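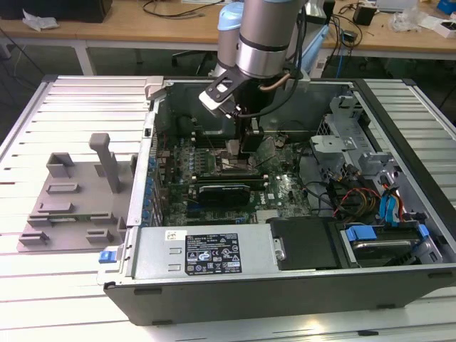 A computer looks like a closed box, and many children think that something very mysterious must live in it. When you take off the side panel and lay the computer down, you see that it is more like a small town. There are streets, houses, a power station and many cables that go from one place to another. The big green board is the ground on which the town is built. It is called the motherboard. Not every motherboard is green, some are black or blue, but green is a color you will meet often in older computers. The red, yellow and black cables bring electricity, and the metal box with the black label full of small signs is the power supply. In this text we will walk through the town together and visit the most important places.

What does a computer do all day?

A computer does three things again and again. It takes something in, it works on it, and it gives something out. When you press the letter A on the keyboard, the computer takes in your press. Then it thinks for a very short moment: which letter was it, and where must it stand? After this it sends the letter A to the screen. All this goes so fast that you do not notice any waiting.

For this work the computer needs many parts, and every part has its own job.

The motherboard

The name is a little funny, because a board cannot be a mother. But it holds everything together. All other parts are put into it or are connected to it with cables. If you look very closely at a motherboard, you find thin lines that run next to each other and turn around corners. These are paths of copper. Messages travel on them from one part to the next, like children who pass a note through the classroom.

The processor

The processor is the part that calculates. People also call it the CPU. It is flat and square, and it is often smaller than a cracker. It sits in a special place on the motherboard, the socket. A socket is like a bed that is made exactly for one size of sleeper.

The processor can only do quite simple things. It can add two numbers, compare them, or move them to another place. But it does this many millions of times in one second. Imagine that you must solve 571 easy math problems. With pencil and paper you would need the whole afternoon. The processor is ready before you have picked up the pencil.

Because it works so hard, the processor becomes hot. Without help it can reach over 90 degrees Celsius, and water boils at 100! So people put a piece of metal with many thin ribs on top of it. This is a heat sink. Most of the time there is also a fan, which blows the warm air away. When you hear a computer hum, you usually hear its fans.

The memory

Next to the processor there are often long, narrow slots. Into these slots you push the memory sticks. The memory is like your desk when you do your homework. Everything you need right now lies there, and you can reach it quickly. But in the evening the desk is cleared. When the computer is turned off, the memory forgets everything.

The hard drive

For this reason the computer needs also a cupboard, where things stay for a long time. This is the hard drive. Your photos, your games and the story about the hedgehog that you wrote in December are kept there, even when the plug is pulled out. Inside a hard drive there is a round, shiny disk which turns very fast. A tiny arm moves over it and reads what is stored. Many newer computers have a different kind of drive with no turning parts at all. It is quieter and faster.

The graphics card

The graphics card makes the pictures for the screen. A picture on the screen is made of very small dots, and each dot must get the right color. When you play a game and run through a forest, all the dots must change many times every second. This is too much work for the processor alone – it has other things to do – so the graphics card helps. Some computers have no separate card, and then a small part inside the processor does this job.

The power supply

The electricity from the wall is too strong for the fine parts. The power supply changes it into a weaker kind and sends it through the colored cables. In many computers a black cable is the way back for the electricity, and the red and yellow ones carry two different strengths.

Please never open a power supply. It can hold electricity inside even when it is unplugged, and this is dangerous also for grown-ups.

May I look into our computer?

Yes, but only together with an adult. First the computer must be turned off and the plug must be out of the wall. Touch a bare metal part of the case before you touch anything else. Small sparks from your fingers, the same ones you feel sometimes when you take off a sweater, can break the parts. Do not pull on cables. Put the screws in a cup, so that they do not roll under the table.

Try it yourself: draw a computer town

Take a large sheet of paper and color it green. Now draw the houses: one for the processor, one for the memory, one for the hard drive, one for the graphics card. Where will you put the power station? Connect everything with streets, and give your town a name. Some children who have done this before called their towns Bullik and Vistora – yours can have any name you like.

Words to remember

Motherboard – the big board that connects all parts
Processor – the part that calculates
Memory – keeps things only while the computer is on
Hard drive – keeps things for a long time
Heat sink – a piece of metal that takes the heat away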